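Skurthorpe Tech Users Group
Minutes of the February meeting

Opened 7:05 p.m. in the Sutherland Room. Yhon Huamán took the chair. 13 members present. Minutes of the previous meeting approved with one correction: the router on loan is the gray one.

1. Smart home hub shutdown
Yhon reported that Jako is ending its cloud service in May. After that date the hubs will still turn lights on and off from the wall panel, but schedules and phone control will stop. Five members own one. Jako is offering a discount on its new model and no refund on the old one. Members felt this was poor treatment for a product still on sale last summer. Two members have moved to local control using the open firmware and will bring their notes next time. Agreed to put a warning on the group's web page.

2. Crowdfunded e-reader
The Rivska e-reader, backed by several members, has been delayed a third time. The latest update blames the screen supplier. Those who asked for their money back in the fall have had no reply. Agreed that backers will write one joint letter. Yhon to draft.

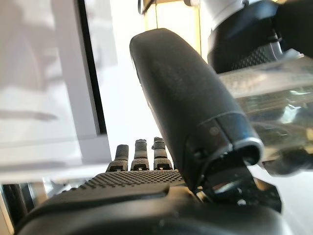
3. Gadget night
The date was left open until the library confirms the large room. Last year's table of failed gadgets was popular and will be repeated, with owners asked to write a short card saying what each item was meant to do. Discussion turned to what should go at the front table. Several members wanted something with moving parts. The old music players will go by the window. Extension cords needed. Entry stays free for members, $5 for everyone else.

4. Money
Balance stands at $3,000 after payment of the web hosting. Request for $20 for batteries and labels approved.

5. Other business
The password manager talk moves to April. Please return borrowed cables.

Closed 8:40 p.m.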